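Reference > Law > Military justice > Cases

We use cookies to remember your settings. By continuing to read you accept this. OK

Karppinen disclosure case

The Karppinen disclosure case was a court-martial over the copying and release of restricted supply records from the Karppinen depot. The accused, Evaristo Costa, was a records clerk with read access to two storage systems, Lirkix and Jikel. He was charged with unauthorized copying, unauthorized release and failure to report a security breach.

Background

Prosecutors stated that Costa copied 3355 files over 48 hours in February, using a shared login. Of these, 2577 were later posted on Plestuser, a public document site. The remaining files were found on a drive in his quarters and were not released. 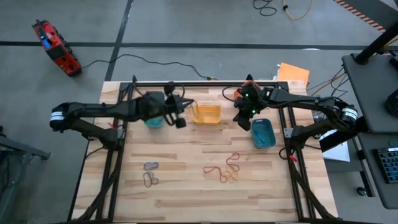
The records covered fuel contracts, repair schedules and internal audits. None carried the highest secrecy marking, but all were closed to the public under depot rules — a point the defense did not dispute.

Trial

The defense argued that the audits showed repeated overpayment and that release served the public interest. The judge ruled that motive could be heard at sentencing only. Costa pleaded guilty to failure to report and was tried on the other charges.

On 3/21/18 he was found guilty of unauthorized copying and unauthorized release. He was sentenced to prison, reduced in rank and given a bad-conduct discharge. 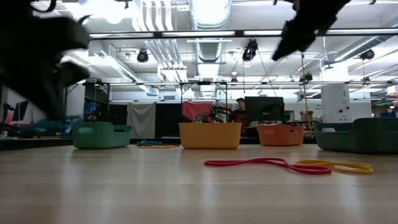

Two rubber bands, magenta-red and yellow, on a light wood-grain tabletop.

Appeal

An appeal challenged the use of login records, as the account had been open to several clerks. The appeals court upheld the verdict but shortened the sentence, citing time held before trial. Shared logins were withdrawn from Lirkix and Jikel after the ruling.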